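White scratches on a wooden board, sand or live with it?

tmulcahy
OK so I have this big pale honey-colored board with a smooth finish, got it secondhand in Tradville, and it's covered in whitish scratches. Mostly one patch, left of the middle. I love this thing! Can I fix it without stripping all of it?

boersma_m
Sand it. Start at 90, work up to 300, new finish, done in an afternoon.

Halvard D
Please don't start at 90 on a smooth finish!! You'll be chasing those grooves until May. Chalky marks are often only in the top coat. Rub a little mineral oil on one and see if it fades.

boersma_m
And then the oil wears off and she's back here asking again. I've done a lot of boards, sanding is the fix.

tmulcahy
Photo: 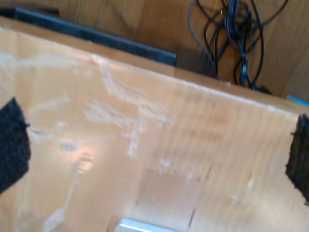

The worst of the scratches, plus a few stray specks over on the right

Halvard D
Yeah, I'd still try oil first. Those thin branching ones look shallow to me, but run a fingernail across. If it catches, Milan wins this one.

liamg
What do you use it for? If food goes on it, check what the finish is before you put anything on top.

tmulcahy
Bread, mostly. Nail catches on maybe two of them, ugh. Oil tonight, and if that's a bust I'll get some 200 paper and go easy.

boersma_m
200 is fine. Go with the grain.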